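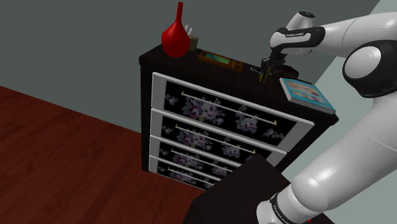

Ticket 1951: Wevetum demo stalls when changing views
Opened by: Osvaldo Serra, Marino open day desk
Status: Solved, left open for comments

Hello all, and thank you in advance for your patience, as I do tend to go on a bit. We are running the Wevetum simulator for our open day in March, on the big screen in the front hall, and it stalls whenever a visitor changes from the room view to the wrist view. The room view by itself is lovely and gives us no bother at all. I have been using the scene with the dark chest of drawers, the one with roses on the drawer fronts and the red vase on top, as people take to it straight away, and the arm comes in from the right where even the back row can follow it. Then somebody presses the view button, the picture sticks, and I am left chatting about the weather until it comes back (I have had plenty of practice at that).

What I have set up
The demo machine is our Norska desktop, freshly updated. It feeds the hall screen through the Wirero splitter, with a second, smaller screen at my elbow for the controls. The hall screen is on loan and was set to 144 Hz when it came out of its crate. I haven't touched the scene files, apart from saving a copy under a new name so that I could always go back to the original.

What happens
I load the scene, let the arm move to its place over the chest, and press the view button. The screen holds on the last picture for a good long while, and the fan in the Norska gets very loud. Sometimes it recovers by itself and carries on as if nothing had happened. Twice in rehearsal it didn't, and I had to close the program and start afresh, with a school group sitting cross-legged in front of me. They were very kind about it and clapped when it came back!

Reply from Wevetum support, 10:15
Thanks for such a full report, Osvaldo, and what a nice thing to be putting on for your visitors. Could you try two things for us? First, unplug the splitter and run the hall screen straight from the desktop. Second, open the display page and tell us what the render scale is set to for each view. They are stored separately, and an update can put one of them back to its default without saying so. Please change one thing at a time, so we know which of them made the difference.

Osvaldo, 11:40
I took the splitter out first, as asked, which meant crawling under the table in my good trousers. No change whatever, so I think we can let the poor Wirero off. I have put it back in, as I do need my little screen.

Then I looked at the display page. The room view was at 80 per cent, which is what I remember choosing last year, but the wrist view had gone to the full setting. I hadn't thought to look, having assumed one number did for both. Everything is so near in the wrist view, and so much of it is filled by the gripper itself, that I can well believe it is heavy work for the machine.

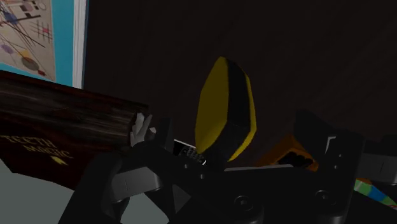
Wrist view, with the TEETH MAGIC box to the left and the yellow and black object between the fingers and beyond them.

I know that view is the fussier of the two, but I would dearly like to keep it. Children want to read the yellow letters out loud, and the grown-ups like to see how close the fingers get to everything. If I had to drop it I would be left with only the wide view and a lot more talking.

Reply from Wevetum support, 12:05
Please don't drop it! Set the wrist view to match the room view, save, and restart the program fully, as closing the scene won't be enough. Then bring the hall screen down from 144 Hz to its ordinary setting. The program tries to keep pace with the fastest screen it can find, and that is a lot to ask while a new view is loading.

Osvaldo, 14:30
Well, I am delighted. I did the render scale first and restarted. The stall went down to a short hiccup, which I could have lived with. Then I changed the hall screen, and the hiccup went too. I have gone back and forth between the two views over 20 times since lunch, with a cup of tea in the other hand, and it hasn't stuck once. The fan is quieter as well.

One small thing left over, if anyone has a moment. The view button sits right beside the one for resetting the scene, and eager little hands do catch the wrong one. Is there a way of hiding the reset button while visitors are at the controls?

Reply from Wevetum support, 15:10
There is. Go to Controls, then Visitor mode, and untick Reset. You can still reset from the keyboard with F5. We will leave the ticket open until your open day is over, so just add a note underneath if anything else crops up.

Osvaldo, 15:25
Found it and unticked it, thank you. I will write again once we have had the doors open for a morning.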